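The Utensil Holder, Reconsidered

I have read a lot of kitchen organizing advice and I believe very little of it. Annunziata Pellegrini swears by one holder on the counter for everything you stir, lift or eat with. I said I'd look into it. Captions are mine, and so are the doubts.
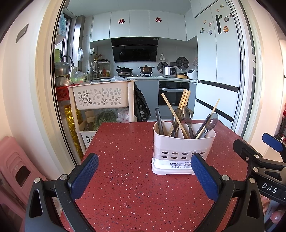
Chopsticks and Spoons Together

Five pairs of chopsticks, a few metal spoons with dark handles, and a black spatula sort of thing sharing one white caddy. The vent holes are a decent idea. I'd still like to know why people leave the barcode sticker on these. Mine had its sticker for 6 years, so I suppose I have my answer.

Spread it all out on the counter first, say the guides. Fine. Dark glossy spoons, one pale chopstick, one nearly black. That's not a pair in my house, whatever Patricio Villanueva claims about mixing them.
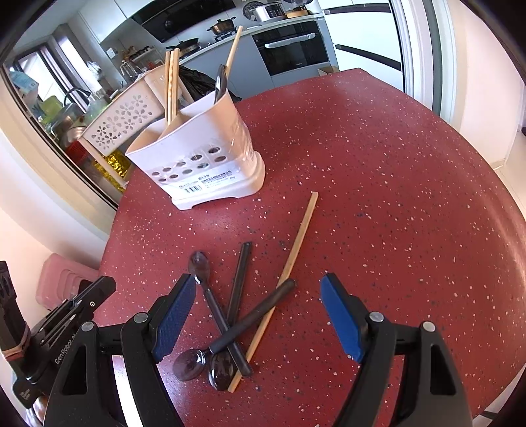 MIXED CUTLERY

A table knife in with the chopsticks and spoons is where I start to object. Carmela Santoro keeps hers this way and says she has never grabbed the wrong end. Good for her. I like the flower cut-outs on the cream cart behind, and the greens seem to have found a home there, but I wouldn't trust my own lettuce on an open shelf in September.

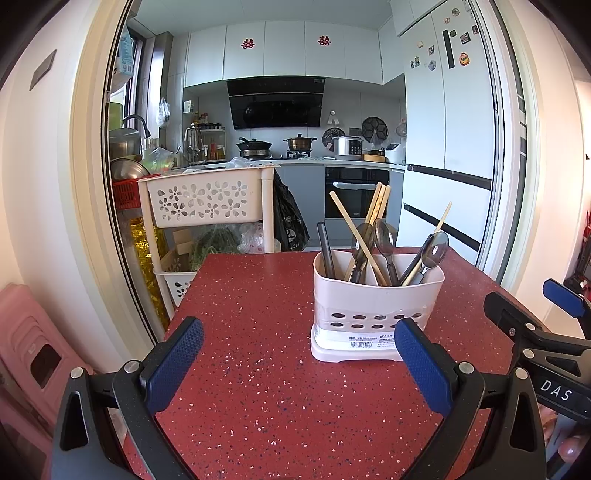
Do you need a separate holder for cooking tools?
If you cook most days, probably. Long tools tip a light holder over, and you end up digging past them for a teaspoon. A heavy jar next to the stove does the job, and you may already own one.

The fancy version is the Brummont divided caddy, which Ngaio Donnelly bought and which has 3 compartments, all of them too narrow for a ladle. She uses it for pens. A cheap one with slots in the side and a few chopsticks standing in it looks about as useful to me,

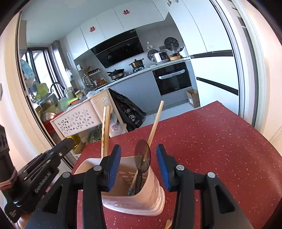

and it takes up less of the counter. My own rule, for now, is that anything I haven't used in about 3 months goes in the drawer. Annunziata says the drawer is where spoons go to die. She may be right, but at least I can wipe the counter.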